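Rules for a robot bench, and which ones I believe

5/10/22, filed under: benches, complaints

Sturnlow put out a revised good practice sheet in April for tabletop work with two arms, and I have now read it twice. It has 12 rules. I would keep maybe half. Most of my quarrel is with the ones written for a tidy bench, which I have yet to meet. Tool cases are the job I care about, so I'll stick to those.

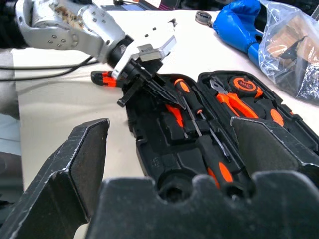
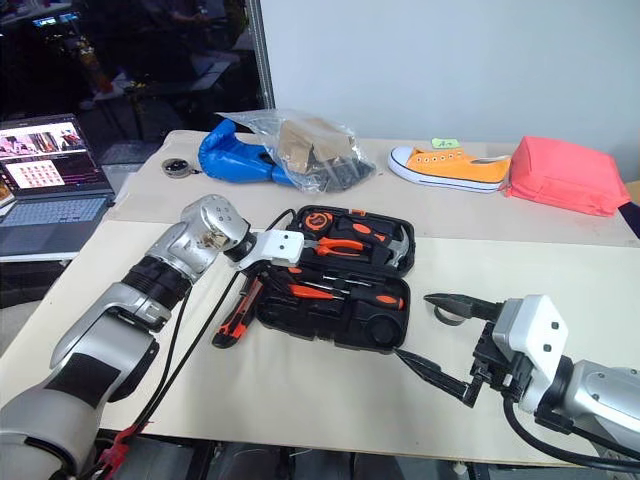 The rules I'd keep

Rule 2, cables. The sheet wants every cable routed clear of the work area. Fine in principle. On a real table a cable lies wherever the arm needs slack, and I'd settle for "not under anything you plan to pick up."

Rule 5, one case, one layout. Write down which slot each tool belongs in before the first run. People skip this and then argue over whether a screwdriver was put back right. Do it.

Rule 7, look at your fingertips. Scuffed tips are normal. The sheet says to swap them after 300 cycles and gives no reason for 300. An older draft said 400. I'd like to know what happened to the other hundred.

The rules I don't buy

Rule 9 says nothing may be on the table except the task. Gloves, bags, a stray shoe, all banned. I think that's backwards. If your setup only works on a bare table, you want to find out early. Keep the clutter out of reach of the arms and leave it alone.

Rule 11 asks for a signed checklist per session. Gralel tried that and collected 215 of them. I asked what anyone had learned from the pile and got a shrug.

Rule 12 is "use good judgment." Come on.

I'll go through the Zotska version next, if they ever post it.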